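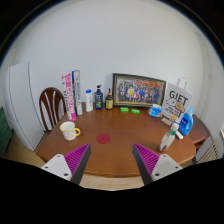 The kitchen table, right-hand route. Mug on the left, tall boxes and pump bottles along the wall.

Wosovside Tabletop Set
README, version 5

What this is

A record of what lives on one round wooden dining table in a shared apartment, how it is supposed to be arranged, and what to call it all. It goes with the pictures and the item list in this folder. If you came here for the pictures, go ahead and open them. If you came here to find out why your vitamins were filed under "bottle, other," read on.

The set began as an argument about whether a table with a wall behind it has a back. Zuzanna Zalewska held that a round table has no back by definition. Shuk-fan Chien pointed at the row of things that had been pushed against the wall and asked what she would call that, then. The row is now called the back row in every file, and Zuzanna's objection is noted in the changelog under version 2.

Contents

items.csv - one line per thing, with its name, its zone and its notes
pictures/ - the pictures, 102 of them, unedited
captions.txt - one short caption per picture
zones.txt - where the zones begin and end, in words
CHANGES - what changed, and who minded

There used to be a floor plan. It was drawn by Tsz-kin Hsu on the back of a takeout menu and it was quite good, but the refrigerator ended up larger than the bathroom and we withdrew it.

Zones

Back row. Everything lined up against the wall. Boxes, bottles, the group photograph in its gold-toned frame. Things go into the back row easily and come out of it slowly. Umut Ertürk once proposed an expiration rule and was asked whether he would like to start with his own stuff.

Middle. The open wood. Meals, mail, laptops, elbows. The small round red thing near the center is entered in items.csv as "red round, flat." It was "coaster" in version 1, until Sumeya Derese asked if anyone had ever put a drink on it. There was a long silence, and the entry was changed.

Front edge. The side you sit down at. Nothing is meant to be stored here, and the zone therefore has the longest list of exceptions.

Chair side. The left, where the reddish-brown chair with the curved slats gets pushed in. A mug left at this end counts as table. A mug left on the chair is out of scope and also a bad idea.

Naming things

We name by what a stranger would say from across the room. This was Shuk-fan's rule and it has survived every attempt to improve it. So:

The two tall boxes are "tall box, pink letters" and "tall box, blue letters." The pink one leans. We have straightened it for this set before and have stopped.

The pump bottles are "pump, dark blue" and "pump, amber." Please don't write "soap" or "lotion." Two people in this household have firm and opposite beliefs about which is which, and at least one of them has been washing with the wrong one since November.

The short white bottle with the blue-trimmed cap is "small white bottle." See the opening paragraph regarding vitamins.

The bright green things in front of the photograph are "green, small, rectangular." Sumeya says soap, Umut says sponge. Either could settle it by picking one up. We have left the question open out of respect.

Clear containers

These took more work than the rest of the table put together. A clear bottle takes on whatever is behind it, so that on this table it is partly brown wood, partly white wall and partly reflections, and three people writing captions will describe three different bottles. Our rule is to go by shape first, then label, and to mention color only for parts that have some of their own.

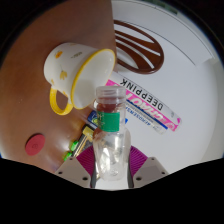

"Bottle, clear, ribbed top, green label," upright. Mug with yellow rim on its side.

The lettering on that green label is pale and cursive-looking, and in this picture it can't be read. The caption doesn't try. An earlier captions.txt had readings for several blurred labels, supplied with great confidence by Tsz-kin, and when we compared them with the items in the cupboard they turned out to be a kind of poetry. If you can't read a label, leave the text field empty. Empty is a perfectly good value.

Mugs

Mugs get three fields: outside, handle, position. Inside is optional and is best left alone in the mornings.

Outside is whatever you can make out. From across the table a pattern may be nothing more than yellow dots, and from close up it may be flowers and leafy sprigs. Write what that picture shows and don't go back to fix the distant one from the near one. Zuzanna calls this willful ignorance and she is correct, but it keeps the captions matched to their pictures.

Position is "up," "side" or "over." A mug on its side is "side" no matter how it got there. There is no field for blame. One was requested.

Tidy and untidy

Each picture has a tidy field, yes or no, filled in by someone who wasn't responsible for the table that week. The test is whether you could set down a dinner plate in the middle without moving anything. The back row is exempt, or there would be no yes values at all. Of the 102 pictures, 58 are marked yes. Umut feels this is generous.

Known problems

The refrigerator is in several pictures and in none of the zones. It isn't on the table. We still get asked.

"Calimlim" in the notes column is the name of a shelf. It has been called that longer than any of us has lived here, and anything marked "moved to Calimlim" should be considered gone.

"Jetau" is the name of the spreadsheet macro that sorts items.csv. It puts "amber" before "blue" as it should and then puts every mug at the bottom. Don't run it twice.

The people in the group photograph aren't listed or named, and we'd like to keep it that way. Enter it as "framed photograph" and move along to the bottles.

Using it

Help yourself for anything to do with sorting, naming or putting away. A small housekeeping class at Lestholm has used the item list for practice in describing shelves and tabletops, and sent back a correction to our spelling of "rectangular," now applied.

If you add a picture, add its caption the same day. Captions written later tend to describe the table people wish they had.

Maintainers: Shuk-fan Chien (items, zones), Sumeya Derese (captions), Umut Ertürk (tidy field, under protest)
Last edited August 10, 2023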